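How to Walk a Parking Lot Before You Move Your Car Meetup There

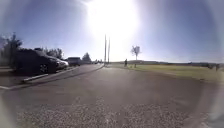 By Duván Usuga
Filed under: Meets & Drives | 5 comments

I've been setting up small car get-togethers in Diltville for a while now, and the question I get most (after "is there coffee?") is how I pick the lot. People assume you just find a big piece of asphalt and tell everybody to show up. You can do that! I did that the first time, and we ended up with a bottleneck at the only entrance, two folks parked in a fire lane, and my sister Deisy directing traffic with a rolled-up beach towel.

So now I walk the lot first. It takes me one early visit and one later in the day, and I bring a notebook, a tape measure, a stick of sidewalk chalk and a hat with a brim. Don't skip the hat. With the sun low and straight ahead, you get a big white glare over the far end of the lot and every parked car turns into a dark shape, and it's really hard to judge anything past the first couple of vehicles.

Before you go

Get permission before you get attached. I call whoever manages the property and tell them the hours, how many cars I expect (we top out at 24) and who to call if there's a problem. Then I ask for a yes in writing, even if it's only a two-line email. I keep mine printed in the glove box.

Look the place up on a map too, and sketch it. Mine are terrible sketches. A rectangle, some arrows, a blob for the trees. All you want is something to scribble on while you walk.

Step 1: Go at the time you'll really be there

If your meet is in the morning, scout in the morning. Same thing for evening. Sun angle changes everything about a lot, especially in September when it's low right around when people are driving in. Stand where the drivers will come in and look the way they'll be looking. If you're squinting and holding up a hand, they will be too, and they'll be doing it while trying to spot a guy in a folding chair.

What I do about it is pretty simple. I put the check-in spot on the side where drivers have the sun behind them, and if I can't, I move it well off the travel lane so no one's standing in the glare. Teófilo Carhuamaca, who used to run the old truck nights, taught me to put greeters in the brightest vest they can stand to wear.

Step 2: Find the edges

Lots have more kinds of edges than you'd think. You've got raised curbs, painted lines, sidewalks, and then the places where the pavement quits and there's just loose gravel. Walk all of them.

For curbs, I'm looking at the height and the direction. A curb that runs at a diagonal to the lane will fool somebody backing up, and on a low car it'll take a bite out of the front lip. I measure the tallest section and write it in the announcement so the lowered guys can decide for themselves. A pale curb shows up great when the sun's on it and practically disappears once it's in shadow, so I chalk the ends.

Gravel is its own thing. I kick at it a little. If it's thin and packed down, fine, people can roll over it slowly. If it's deep and it moves under your shoe, keep the cars off it, particularly motorcycles, and sweep up whatever has wandered onto the pavement. Raimonds Rätsep rides a very shiny old touring bike and he will tell you at length about the time he put his kickstand down in loose rock.

Step 3: See who already parks there

This was the step I missed for the longest time. A lot is almost never all yours. Somebody works an early shift, somebody leaves an SUV there to carpool, and there's usually a van or a truck that sticks up over everything else in the row. Those cars were there first and you plan around them.

Watch what the tall ones do to your sight lines. Crouch down to about the height of a driver in a small coupe and see what you lose. If a boxy vehicle is hiding the lane, leave the spot next to it open and put a cone in it.

I also leave the whole row nearest the sidewalk alone if it's in regular use. You'd be amazed how much goodwill that buys you with the neighbors.

Step 4: Think about the trees

Everybody wants shade until the birds show up. Trees along the edge are lovely for people and so-so for paint. I set the chairs and the cooler by the trees and keep the show cars out in the open. Look up for dead limbs while you're there, and look down for sap spots on the pavement, because sap tells you exactly which spaces to avoid.

Remember the shade moves. My chalk comes out again here: I mark the shadow line when I arrive and check it an hour later.

Step 5: Drive it

Put away the notebook and drive the lot like a guest. Come in, loop around, back into a space, leave. Do it at walking speed. Then ask a friend with a longer vehicle to do the same. Percy Paucar has a crew cab he calls the Agudelo (long story, his grandfather's street), and if Percy can turn around without a three-point shuffle, anybody can.

While you're at it, pace off the travel lane and make sure you can keep it clear the whole time. An ambulance should be able to get to the far end without anyone hunting for keys. I won't budge on that one, even when it costs us spaces.

What I write down

My notes usually come out something like this:

Entrance and exit, and whether they're the same one
Sun direction at arrival and at leaving
Tallest curb
Gravel, and how loose
Spaces to leave alone
Where the chairs go
Trash cans, or no trash cans
Nearest restroom that's open that early

I type it up that same day while I can still read my handwriting, and I send the sketch around with the announcement. A few people even look at it.

If you've got a lot you're unsure about, leave a comment and tell me which way the entrance faces. Next time I'll go through how we do cones and signs, including the folding kind Deisy made me buy to replace the towel.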